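Updated 2020-07-09, after the open day at Skirwood.

# Sorting small electrical parts: bench notes from the Skirwood open day

Skirwood opened its parts room in the afternoon and ran the sorting demonstration on a white table with the lights on. Marit Dahlgren led the session. Trygve Westerberg ran the arms and took questions. The arms work on loose motors, solenoids and wire bundles, the same stuff that collects in a drawer at home, and most of what they need in order to work well is what a person at a bench needs. The notes below are for a home workshop. No robot required.

## Bins

Use open bins in one strong color. Dark leads and bare metal both show up well against orange or yellow, and a black wire in a black tray is easily lost. Rounded inside corners are easier to clear by hand than square ones.

Keep bins shallow. If a part can only be reached by digging, it will be pulled out by its wires sooner or later.

Glossy plastic wipes clean but it throws glare. Westerberg moves the lamp before he moves anything else. At home, put the lamp to one side and look into the bin from where you sit. If there is a white patch over the parts, shift the lamp a hand's width and look again.

## Layout

- Source bins on the outside, work area in the middle.
- A metal tray with a raised rim for the work area. Small screws stay in it.
- A sheet of plain white paper in the tray. Write on it if you like, then throw it out with the dirt.
- Nothing stored between you and the tray.

Brundura sells a divided case for this kind of work and Bendik Rustad had one along. It is fine for screws. The compartments are too small for anything with leads attached.

## Picking up parts with leads

1. Look for where the wires leave the part. Do not grip there.
2. Hold a solenoid by the sides of its metal frame. Leave the plunger free so it can move.
3. Lift straight up and wait a moment. If a lead is caught under another part, it will show.
4. Set the part down body first, then lay the wires beside it.

A loose connector on a long lead swings. Move slower than feels necessary - half speed is a good start - and keep the connector away from the bin edge. Small plastic housings have thin latches, and a latch that has been bent back once seldom holds well afterward.

Small DC motors go down on their sides. Keep the shafts pointing away from other parts. Oil on a shaft will pick up grit from the bin floor, so wipe the floor first.

## Wire bundles

Frøydis Bakke handles the wire side at Skirwood and had the most useful advice of the day.

- Pick up a bundle at its thickest point, never by one terminal.
- Twisted pairs stay twisted. Do not straighten them for storage.
- Wrap a label around the bundle and leave it readable from one side. Put it well back from the connectors.
- Bundles that spring open get one loose tie. A tight tie leaves a kink.
- Cut terminals off only when the new ones are on the bench.

Her stock list runs to 137 kinds of bundle. A home drawer might hold 3, and the same labels still save time.

## Cleaning

Damp cloth, one drop of dish soap, dry cloth. Avoid scouring pads on glossy plastic. Scratches catch gray dust, and the dust does not come out with a cloth. Old scuffs can be left alone. For sticky label residue, use a plastic scraper and warm water.

If metal parts have been stored damp, dry them on paper overnight before they go back in the bin. Springs first.

## Sandpaper, from the question period

Somebody asked about cleaning up dull solenoid plungers. Dahlgren uses 1000 grit wet paper, then 2000, with light strokes along the shaft, and wipes the shaft before it goes back in. Do not sand the bore. Do not oil the plunger heavily afterward - a film is enough, and many need none.

Modupe Aliyu asked whether magnets are any use for sorting. For steel screws, yes. Keep them away from a bin of motors, where everything ends up in one clump.

## At the table 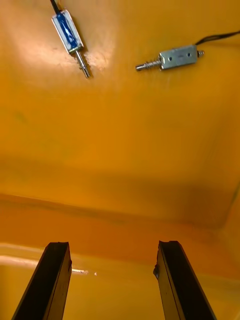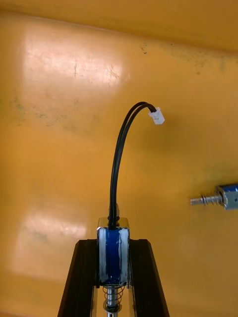
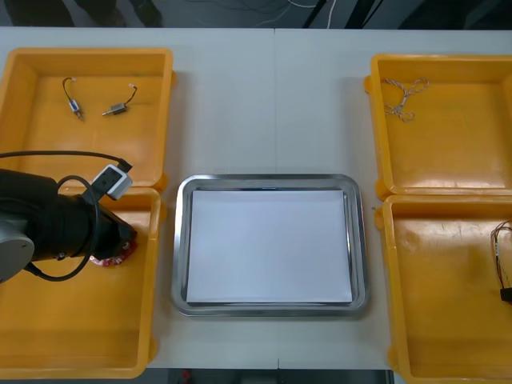
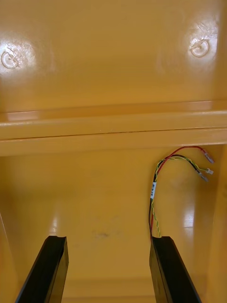
Wire bundle with its label, Skirwood open day.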